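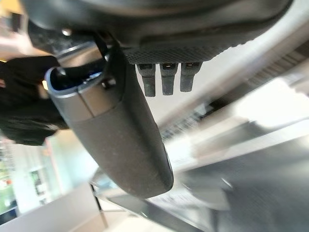 **What has the grant money gone into so far?**

Mostly the dishwasher and the white counter with the sink let into it, plus a quantity of plates that Gisela Farías describes as "enough."

1 March 2022
To: Iraklis Petridis, Lolent Fund
From: Emiliano Pereyra, Lunley shared kitchen

Spending to the end of last month stands at $3,841. The plumber's final invoice is in there, including the second visit, about which the less said the better.

The routine we promised you is more or less in force. Plates wait in a rack in the sink, then go down into the dishwasher one at a time. Hipólito Escobar wanted the rack out on the counter, where it collected mail, so it lives in the basin now.
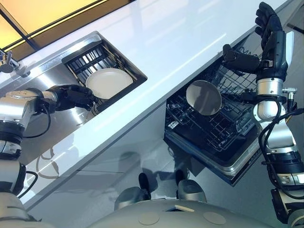 *Sink rack and open dishwasher, Lunley kitchen.*

Three items are still open. The drawer fronts from Quiroga came in the wrong white — there are more of these than I knew. The extractor hood is waiting on an electrician. The house rules have reached draft 9, and Cristóbal Troncoso still objects to the paragraph on soaking.
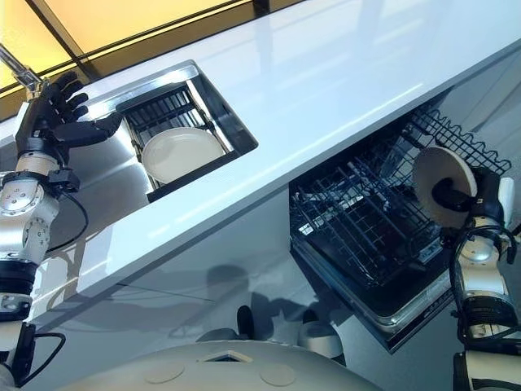 Draft 10 will leave soaking to individual conscience. I'd like to close the drawer question in April, once Quiroga answers my letters, and send you final accounts the same month. We are not asking for more money, though I'd be a poor manager if I didn't mention that the floor is next.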